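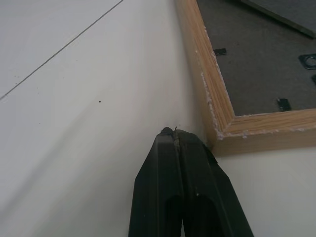 About Akdale Walk Together

Akdale Walk Together is a small association which organises the yearly community march in Akdale. We also help neighbourhood groups who wish to hold a peaceful walk, a vigil or an open meeting and do not know how to begin.

Our start was modest. A few families from Zatberg Road wanted to remember the people who had worked for equal treatment in housing in our town. They asked the council for permission to walk from the old bus station to the library. On the first march we were 129 persons, and it rained from the beginning to the end. The next year many of the same people came back and brought their neighbours.

The march takes place each summer, on 10th August. The route is 2 miles long and is flat, so it is possible to follow it with a wheelchair or a pushchair. We stop at Medgate Square for the speeches. Speakers are chosen in July from the names which residents send to us. Every speaker has the same time, also when he or she is an elected person. We do not give the microphone to parties for their campaign, but members of all parties are welcome to walk with us.

What we do in the rest of the year

We hold an open evening every month in the Iwasaki Rooms, behind the post office. The topics come from the residents: rents, school places, the right to vote, how to write to a councillor. The evening lasts 90 minutes and tea is served after it. Children may come.

We lend banners, loudspeakers and yellow vests to other groups without payment. Please ask us early, especially before the summer. We can also explain the forms which the council and the police need for a walk on a public road.

Who we are

At present 21 local groups belong to the association. Among them are faith groups, tenants' groups, two schools and a choir. Each group sends one person to our yearly meeting and has one vote, and it does not matter how large the group is.

We receive no money from political parties. Our costs are paid from membership fees and from the collection at the march. The accounts can be read at the library desk.

If your group would like to join, or if you want to help as a steward, please write to us through the contact page. We answer all letters, but in the weeks before the march it can take a little longer.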